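An afternoon at the Barport data room

Our group went to the Marchuk site at Barport in March, on one of the afternoons they open to people from other firms. There were visitors from a packaging company in Cotby, two people from a college, and us. I had asked to see the part where they collect examples for the learning system, as that is what we may have to set up ourselves at Nerville.

You sign in at the front desk and go up one flight of stairs. Coats and bags stay in the corridor. The room is smaller than I expected and quite plain, with white walls and white tables. We were asked to stand back from the arms and keep our voices down, as the operators work to a timer and lose their rhythm easily.

The way they do it is simple enough to explain. A person drives the two arms by hand, using a matching pair of handles, and does a small job from start to finish. The cameras and the joint positions are recorded together. That makes one example. Then the objects are put back in a slightly different spot and the same job is done again. When there are enough examples, the lot goes off for training and the arms try the job with nobody driving. We were not shown that last part, only the collecting.

The job that afternoon used a drinks can and two plastic cups, one blue and one pink. An operator told us the target for this job is 600 examples. They work in blocks of 10, with a short rest after each block, and swap operators after 3 blocks. I asked whether they ever do longer runs and was told they tried it last year and had to throw out too many of the later ones. 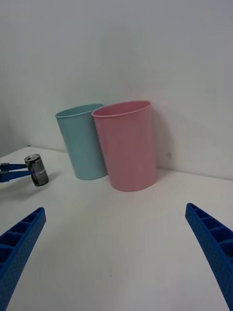

One blue gripper holding the can, with the other open in front of the cups.

The view from the gripper was the part I found most useful. On our own test bench we have only an overhead camera, and we lose sight of small things as soon as the fingers come down over them. Here each example keeps the close view as well as the wide one, and the two are checked against each other before the file is accepted. If one of them has dropped out, the whole example goes.

They were fairly strict about what counts as a good example. A slow but steady grasp is kept. A grasp that misses once and is then put right is also kept, but it gets a tag, and they try to have a fair number of those in the set. An example where the operator stops to think halfway is deleted. One of the college visitors asked why, and the answer was that the system would learn to stop there too.

Placing the objects takes more care than I had thought. People fall into habits and put things back where they were the last time. At Barport they use a printed sheet with a rough position for each object, and the operator follows it line by line. The can may be standing or tipped over. The cups may be close together or apart.
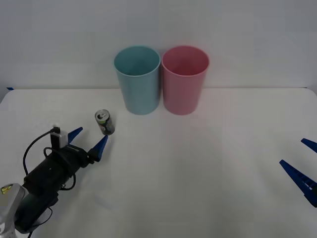
Resetting the table was the slowest part of the work when we were there. Driving the arms takes a few seconds once you have the knack, but then someone has to lean in, move everything, check the sheet and step away again. They have 2 people on each table for this reason, one driving and one resetting. We had planned on one. I will be changing that in our costs.

We were each given a short turn on the handles. I found it harder than it looked — there is no feeling of touch coming back through them, so you judge by eye when the fingers have closed. My first try sent the gripper well past where I wanted it. The operators said most people settle down after a day or so, and that they do not keep anything recorded in a person's first morning.

There was tea afterwards in the room downstairs and time for questions. Storage came up, and they admitted it had cost them more than the tables did. They keep the full video of every accepted example and delete the rejected ones at the end of the month.

The visit took a little under two hours. Parking at Barport is poor, so anyone going to the next one should take the train and walk up from the station. The sign at the gate still has the old company name on it.

Contact: Nerville Works Visits Group | © Nerville Works Visits Group | Back to top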